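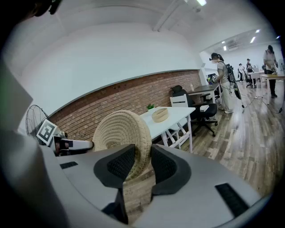

A round woven piece standing on its edge behind the fingers, with the rest of the room going about its business.

Bruretti Ninh hand-held gripper: one club's review
2022-02-17

Our club (Favolach, the student robotics one, not the sailing one) has had a Bruretti Ninh since the start of the semester, and I've probably had it in my hand more than anybody. So I get to write the review! I'm a second-year, I do most of the demo recording for our team, and I paid for none of this myself, which you should keep in mind when I get relaxed about the price.

We got the Ninh for the Nallimness student challenge. The task is household objects: pick up, turn, put down, stack, that sort of thing, and you teach the robot from recordings of a person doing it by hand. Our old gripper was something a previous team printed and it had a trigger that jammed if you looked at it wrong. Anything was going to be a step up.

What you get
The gripper, two sets of finger pads, a cable that's too short, and a folded manual with tiny print. It cost us 185 dollars on the student discount, out of the club budget. The body is light gray with a big curved housing, and the fingers are black with a texture on the inside faces. I like the contrast, it makes it easy to see where the fingers are when you're scrubbing through a recording later.

It weighs 800 grams with everything on it. That sounds like nothing. Try it with your arm out over a table for half an hour and then tell me! I've started switching hands between takes and my left-handed recordings are getting pretty decent, so that's a bonus I guess.

How it grips
We've been working with woven stuff lately, coiled rope and basket-type pieces, and it's a good test of a gripper. A cardboard box forgives you. Coiled rope has a bit of give, the rings are uneven, and if you come in at a bad angle one finger lands on a ridge and the whole thing wants to roll.
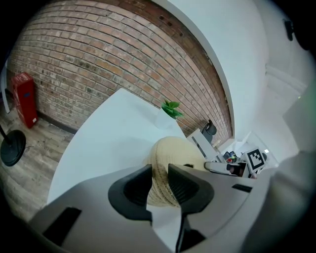
Both fingers closed on the beige woven cone, plant safely at the back of the table.

The Ninh handles these really well. I'd say the pads are the best part of the whole tool. They're shaped, so you get contact over more of the object than you would with flat ones, and the texture catches on the ridges without chewing them up. On the old gripper I had to squeeze like crazy and the basket would still creep. With the Ninh I squeeze, lift, done. We were over 2000 recorded grips last time I checked the log and we're still on the first set of pads. They do pick up fluff from the rope, so wipe them down.

Flat things lying on the table are a different story. A shallow disc shape doesn't give you much to get the fingers around, and the tips are kind of chunky,

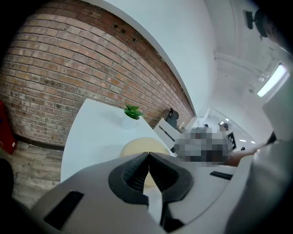

so you end up sliding the disc toward you until you can get one finger under the rim. It works, but it's slow, and the robot learns the slow version too. A teammate had the idea of tipping the piece up on its edge first and taking it from there. Much nicer. We've made that our standard move for anything round and thin, and I kind of wish we'd thought of it before recording the first 200 of them the hard way.

The trigger
Smooth, a little light for my taste. You can adjust the spring with a hex key (not included, of course). I set mine two turns tighter and somebody sets it back every time I leave the lab. If more than one person is using yours, agree on a setting and put a piece of tape on it, or your recordings will look like they came from different planets.

The view
The camera on ours sees very wide, and I went back and forth on that. The good side is that the fingers and the object stay in view even when you swing around the table. The bad side is that everything bends. Table edges curve, the brick wall in our lab comes out like the inside of a barrel, and it took me a few sessions to stop judging distances from the preview screen. Look at the object with your own eyes and let the recording take care of itself.

Also, the housing takes up a lot of the bottom of the picture. It doesn't hurt our training as far as we can tell, but if you put small parts close in they can disappear behind it, and I've had to throw out takes over that.

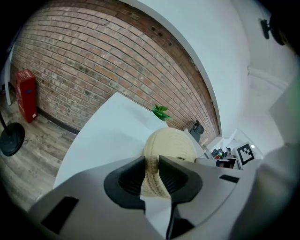 Stuff I'd change
A longer cable, first of all. A wrist strap, or at least a loop to attach one. Slimmer finger tips as an option, even if they cost extra. And the manual needs a page on changing the pads, we did it once just to learn how and lost a screw under the cabinet.

Would I buy it again?
With club money, yes, and I'd ask for a second one so two of us can record at once. With my own money I'd wait for a sale. If your objects are mostly soft or bumpy or woven, go for it. If you're picking up coins and playing cards all day, borrow one and try it before you order. We'll be using ours right up to the challenge in September, and I'll update the review if the pads finally give out.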